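Wodosham Residents' Association Newsletter
Changes to the Furnished Tenancy Program and the Common Lounges 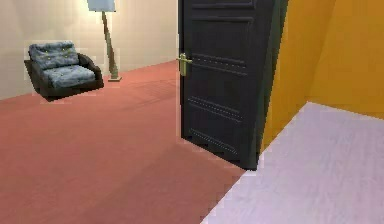 The Association has completed its review of the furnished tenancy program at Wodosham, and the Board approved the revised terms at its last regular meeting. The new terms take effect on Wednesday, August 1, 2018. They apply to all new furnished leases signed on or after that day. Residents who already hold a furnished lease will keep their present terms until the lease comes up for renewal, unless they ask in writing to move to the new terms sooner.

The review began in March, after the property office received a large number of questions about deposits, replacement of worn items, and the rules on bringing in one's own furniture. Fadwa Hajji, Director of Resident Services, led the work. Two evening meetings were held in the Ouali Building, and a written survey was sent to all 644 households. The Association thanks everyone who returned the form or came to speak.

Deposits

The furnishing deposit will be a single amount of $700 for all apartments in the program. Under the old terms the deposit varied by the number of rooms, and residents who moved between buildings were often asked to pay a difference before the first deposit had been returned. A resident who moves from one furnished apartment to another will now carry the deposit over in full.

Deposits are held in a separate account and are returned by check within 30 days of the final inspection. If any amount is kept back, the property office will send a written list of charges. A resident who disagrees with a charge may ask for a second inspection. The request must reach the office within ten business days of the date on the list.

Inventory at Move-In

Each furnished lease will include an inventory sheet, signed by the resident and by a member of the property staff on the day the keys are handed over. The sheet records each item and its condition. Please read it with care. Scratches, stains, loose joints and missing parts should be written down at that time, including small ones. Residents have a further seven days to add to the sheet by bringing it to the office.

Several residents told the review that their sheets had been filled in before they arrived and that they had felt hurried into signing. The office accepts this criticism. Staff have been told to allow at least 30 minutes for each move-in visit, and no visit will be booked in the last half hour of the working day.

Residents on current leases who cannot find their copy of the inventory may ask for one at the front desk. There is no charge.

Repair and Replacement

Ordinary wear is not charged to the resident. The new terms state what this covers: fading of fabric, flattening of cushions, light marks on wood and the loosening of screws and hinges with normal use. Burns, tears, deep cuts, water damage from open windows and damage done by pets are charged at the cost of repair or, where repair is not possible, at the current value of the item.

The question of current value took up a good part of the second meeting. In the past the office charged the purchase price regardless of age. Under the new terms, an item loses value each year, and an item more than ten years old is not charged at all. The full table is printed on the back of the lease.

Requests for repair should be made on the blue form or by telephone. The office will reply within three business days with a date for a visit. Beds, refrigerators and stoves are treated as urgent and will be seen by the end of the next business day.

Repairs to upholstered items will continue to be done by Takik, under the contract renewed this spring. Items are usually away for two weeks. The office keeps a small number of chairs and one sofa for loan during that time, and residents may ask for these when the repair is booked.

Bringing Your Own Furniture

Residents may bring their own furniture into a furnished apartment. The Association's items must stay in the apartment, however, unless the office agrees to store them. Storage space in the lower level of the Ouali Building is limited to large items from 96 apartments, and most of that space is already taken. A waiting list is kept by Vitalii Hutsuliak in the property office.

The terms on storage are as follows.

Storage is free for the first three months of a lease.
After three months, the charge is $15 a month for each large item.
Mattresses are not accepted for storage.
Items may not be placed in hallways, stairwells, laundry rooms or bicycle rooms at any time.
Items left in those areas will be removed, and the cost of removal will be added to the next rent statement.

The last two points are matters of fire safety. The building inspector raised them with the Association last fall, and they will be enforced without a second notice.

Used furniture brought in from outside should be checked for insects before it enters the building. Residents who are unsure may call the office and ask for a check at the loading door. This service is free and will not be noted on the resident's file. The Board would much prefer to be asked.

Leaving Furniture Behind

At the end of a lease, residents must remove everything that does not appear on the inventory sheet. The office spent more than $2000 last year on hauling away items left in vacant apartments, and this cost is in the end shared by all. A donation pickup takes place on the second Saturday of each month at the loading door on the east side. Items must be clean, complete and in working order. The driver may decline any item, and a declined item remains the responsibility of the resident who brought it down.

Bulk trash is collected by the city by appointment only. The front desk will make the appointment for residents who do not wish to do so themselves.

Common Lounges

The review also looked at the lounges on the ground floor of the Satero and Ouali buildings. Residents asked for longer hours, better reading light and more seats with arms, which older residents find easier to get up from. Loubna Shehata, who chairs the Board, has asked that seating with arms be given first place in the next furnishing budget.

From the start of the new terms, both lounges will be open from 7 a.m. to 10 p.m. every day. The Satero lounge may be reserved for private gatherings on Friday and Saturday evenings and on Sunday afternoons. The Ouali lounge may not be reserved and will remain open to all residents during those hours.

Reservations are made at the front desk at least one week ahead. A cleaning deposit of $50 is required and is returned if the room is left in good order. Furniture may be moved for an event - with care, and without dragging - but must be put back afterward. A floor plan is posted inside the door for this purpose.

Food is allowed in both lounges. Candles, portable grills and space heaters are not. Children under 12 should be accompanied by an adult.

Questions Raised in the Survey

A number of residents asked whether the Association plans to end the furnished program and move to unfurnished leases only. There is no such plan. The program is well used, particularly by residents who come to Wodosham for one or two years of work or study, and the Board considers it a settled part of what the Association offers.

Others asked whether residents may choose between styles of furniture. At present the office cannot offer a choice, as items are bought in quantity and placed as apartments fall vacant. Ehab Tahiri, who manages purchasing, will report to the Board on the cost of offering two sets. His report is expected before the next budget is drawn up and will be open to residents at the front desk.

Copies of the new terms are available at the front desk in both buildings. Large-print copies may be had on request. Questions about an individual lease should be directed to Efthymia Karagiannis in the property office, Monday through Friday, 9 a.m. to 4:30 p.m. Written comments on the terms may be left in the box outside the Satero mail room.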